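Chapter 7
Showing the Robot What You Mean

In this chapter
Why we show as well as tell
Leading by hand and leading from a distance
What a demonstration contains
The patient demonstrator
Folding as a first long task

Anyone who has taught a child to tie a shoelace will remember the moment when words gave out. You began, I expect, with a perfectly sensible explanation — make a loop, hold it there, bring the other lace round — and before long you were crouching on the floor with the child's fingers under your own, moving them through the whole business. Then you did it again, more slowly. Somewhere in the weeks that followed the child had it, and neither of you could have said quite when.

In the last chapter we wrote our instructions out in full. We told the arm where to go, how fast to travel and when to close its fingers, and for the parts tray in Exercise 6.4 this served us very well, as the tray was bolted down and the parts were all alike. I hope you enjoyed that exercise, because we are now going to leave its comforts behind. Suppose the thing to be picked up is a shirt. Where is its corner? Which way up is it? How much of the cloth will come along when you lift? You could write rules for this for a very long time (my old colleague Borislav Mladenović spent most of a winter at it, and still speaks of sleeves with some bitterness) and the next shirt out of the basket would break them.

So we shall do what the parent does, and show.

There are two broad ways of going about it, and you will meet both in the practical work. In the first, which we call leading by hand, you take hold of the arm itself and move it through the task while its joints give way to your push. The robot keeps a record of where every joint was at every moment. It is a lovely, direct way of working, and beginners take to it quickly. Its drawback is that you are standing in the middle of things. Your own hands and sleeves turn up in what the robot's cameras see, and guiding two arms at once calls for more hands than most of us have been given.

In the second way, leading from a distance, you stand or sit apart from the robot and work a pair of controllers, or sometimes a smaller copy of the arms, and the robot follows your movements. You may be at the next bench or in another building. Both arms can be led together, and the cameras see only what they will see later, when the robot is left to work by itself. The price is paid in feel. You can no longer sense the cloth between your fingers, and you must learn to judge by eye whether you have one layer in the grip or two. Students are often dismayed by their first hour at this. Please don't be! It does come.

For most of this chapter our working example is the folding of a T-shirt on a table, using two grippers and a view from above them. It needs no special equipment beyond the arms, the shirt is cheap, and it will teach you more about good demonstrating than anything else I know. 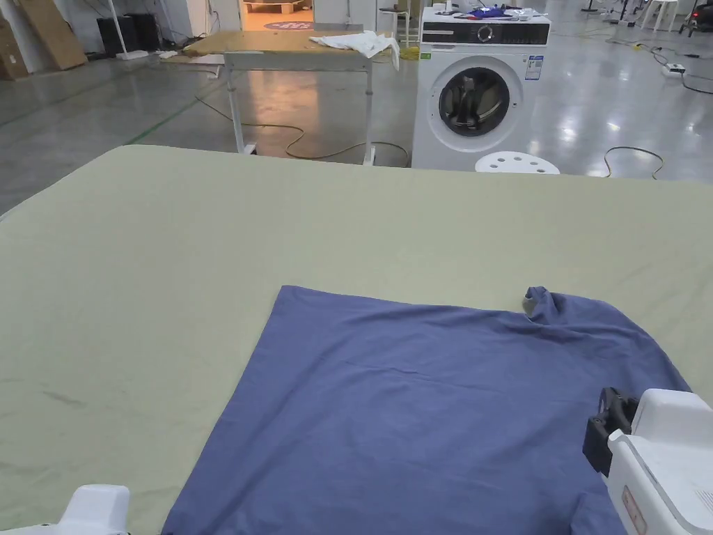
Figure 7.1 The folding task from a head camera, with the shirt on the work table and a gripper at either lower corner. Note the bunched corner of the garment at upper right.

Look for a little while at that bunched corner before you read on, and ask yourself what you would do about it. Some people smooth it out first and then fold. Others would take hold of it as it lies and let the lift shake it straight. Either can be made to work, but if you do one on Monday's shirts and the other on the next lot, without any pattern to it, the robot is left to learn from two teachers who disagree. We shall come back to this in Section 7.3, under the heading of consistency.

The demonstrations we use were gathered in the teaching hall at Prirnham, where Chae-won Song and Modupe Shehu led the arms between them. The full set holds 2627 demonstrations, of which 1509 are of folding, and you will be given a portion of the latter for the exercises. I have left in a number of clumsy ones on purpose. A demonstrator who fumbles a grip and then puts it right has shown the robot something worth knowing — how to recover — and a set with every fumble trimmed away can leave it helpless at the first slip.

Before starting Section 7.1, fold a shirt of your own on a table, using only the thumb and first finger of each hand. Do it slowly, and write down each place where you stopped to look. Keep the list by you, as you will need it for Exercise 7.2.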